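Lecture 2: From a list of boxes to a plan

In the last lecture we spoke about perception. The camera gives us an image, and the detector gives us a list of objects with a name, a position and an angle. Today we ask what the planner should do with this list. Our task is the cereal shelf: small cereal boxes on a table, to be placed standing in a row.

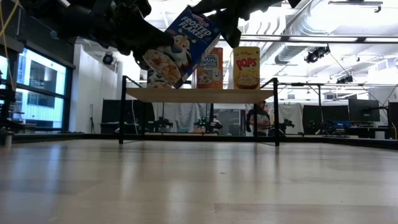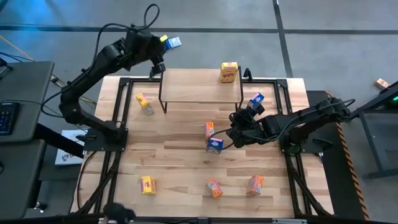

Muthoni Kariuki
Lecturer, Robot Software, Jesorlow

1. State
We write the state as a set of short facts: on(pops, shelf), standing(pops), held(box, left). Only facts which the planner needs are written. The printing on the box is used by the detector to give the name, and after this step the planner never looks at it again.

2. Choosing the next box
A lying box and a standing box need different grasps. For each box the planner makes a list of possible grasps and removes those where a finger would touch a neighbour. If the list is empty, the neighbour must be moved first — this is how the order of the work is found.

3. Two arms
With 2 arms, each action has a further value: left or right. We keep a simple rule in the course code. Before an arm may enter the space over the shelf, it must ask for the lock, and it gives the lock back when it has left. The free arm may prepare its grasp during this time.

4. Tilt
A held box is often not straight in the fingers. The planner must therefore read the angle again after the grasp, and correct it before placing. Please do not use the angle from before the grasp. In the exercise set there are 115 recorded states, and many student programs fail exactly at this point.

Exercise
Write the function next_action(state). It returns one arm, one box and one grasp. Test it first in the Barau simulator with one arm only, then with both. Questions about the simulator go to Upendo Kinyua. Please hand in by the end of October.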